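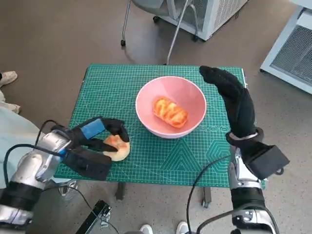

Before you sign for a pair of hands

Search the newsletter Go

By Inger Briem

Every summer, at the time next year's equipment requests are due, somebody forwards me a quote for a two-armed robot. This year I got three, all for bench work in small bakeries and food labs, and all for the same Illex setup with multi-fingered hands. The covering notes were cheerful. One member shop wrote that the thing "will pay for itself on packing alone." Maybe. I'd like to see the arithmetic, and there wasn't any in the envelope.

What there was, in the Brondstead quote, was a list of 17 items, and the arms and hands were two of them. I read the other fifteen more carefully, which I recommend. Mounting hardware. Cabling. A headset for the operator. Setup days, billed by the day. Software "access," billed by the year, with a price for the first year and a polite silence about the second. A spare finger set marked optional. I called Peadar Madigan, who has serviced packaging lines for longer than I've been writing about them, and read him that last one over the phone. He laughed and asked whether the tires were optional too.

So when the chance came in July to sit in on some trial work, I went. The job was about as plain as a job gets: rolls, a pink bowl, a green cutting mat on a small table. A black hand takes hold of a round bun. A loaf-shaped piece of bread lies in the bowl. I have no complaint about the task. It's a fair one for our members, who move a lot of bread, and a bun is harder to hold than a steel part because it gives when you press it. What I want to know is what it costs to get from one bun on a mat to a tray of them before the morning truck, and a trial bench can't tell me that.

It did remind me about the person. The quotes say "autonomous-ready," and I'd like every member to underline the second half of that. In the work I watched, a person stood there in a white headset with both hands up in front of them, and that's how the arms get taught. Kerstin Baumgart at Bjarnason, who sells the training package and was straight with me about it, told me her firm budgets more than 200 hours of operator time for a first task. A first task means one product, in one container, on one table. Change the bowl and you may be buying more hours.

Now go back to the quote and look for those hours. In two of the three I was sent, they weren't there. The third had them under "customer-supplied labor," so they're yours, at your wages, from someone who would otherwise be shaping dough. 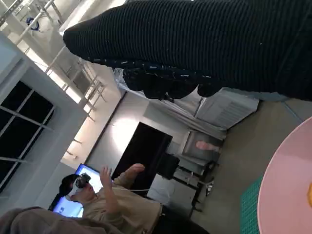
What to put in the budget that the vendor left out

Operator time. Price it at what you pay your best bench hand, since you'll be tempted to send your newest, and the arms will learn whatever they're shown.

Floor space. Measure for the person as well as the table. People with headsets on need somewhere clear to stand, and cables need a route that isn't across the walkway. If you're working out of a kitchen where two people already have to turn sideways to pass, stop and think.

Wrist cameras. On this setup they come with the arms. Ask what a replacement costs and how long it takes to arrive. Svend Ásgeirsdóttir, who handles purchasing for our Vustaswood members, asked Illex for that figure in writing. She was told seven weeks for the part, and no loaner.

Cleaning. I've asked all the sellers how the hands are cleaned between products and received brochures. If you handle nuts or sesame, get an answer before you get a quote.

Contingency. I'd hold back 30 percent of the total. Yes, that's high. It's the figure I'd use for any machine where the maker is still changing the software every few weeks, and the managers who called it gloomy haven't bought one yet.

Resale. Put zero. If you get something back, lovely.

I should be fair to the sellers. The hands themselves are better than I expected. Fingers and a proper thumb are a long way from the suction cups we were shown a few years back, the ones that pulled the tops off brioche. If someone offered me one on a rental with an end date and the training hours included, I'd tell a mid-sized member to try it on one product. What I can't recommend is an outright purchase on the strength of a demonstration, and a demonstration is all that any of the three shops had seen when they filled in the request form.

One more thing to look at when you visit a trial: the screens. There was a big monitor up beside the work, bright blue, with large Chinese characters on it, and the first word was "test." I found that refreshing. I'd be happier still if the same word turned up on the invoice.

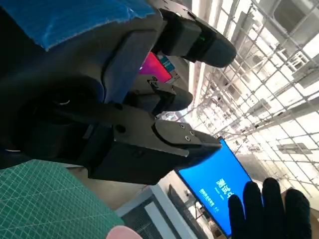 Vustaswood, Thursday, August 18, 2022

An update to the piece above, which went out to the purchasing group ahead of this issue. Two of the three shops have now withdrawn their requests and will ask again next year. The third is going ahead, but has changed the request from a purchase to a lease. Illex agreed to put the second-year software price in writing. It's higher than the first-year price, and I'm told I can't print it.

Svend has made a one-page sheet from the list of missing costs. Take it with you to any sales visit and fill it in while the seller is still in the room. Copies are at the front desk, or write to the newsletter and we'll mail you one. Requests for next year's shared equipment fund still need three quotes, and a quote with blanks in it will be sent back.

Comments

Heiðrún Hviid
We priced one of these in spring and the training hours were what killed it for us. I don't think 30 percent is gloomy. We're holding back more than that on a plain old divider.

doughnotdisturb
Bit hard on them, no? Our first spiral mixer broke down constantly and we still bought a second. Somebody has to go early.

Peadar Madigan
Going early is fine if it's your own money. Ask about spare fingers. Then ask again.

millside
Does the sheet cover insurance? Our agent had no idea which form to use.

Inger Briem
It doesn't, and it should. I'll pass that on to Svend.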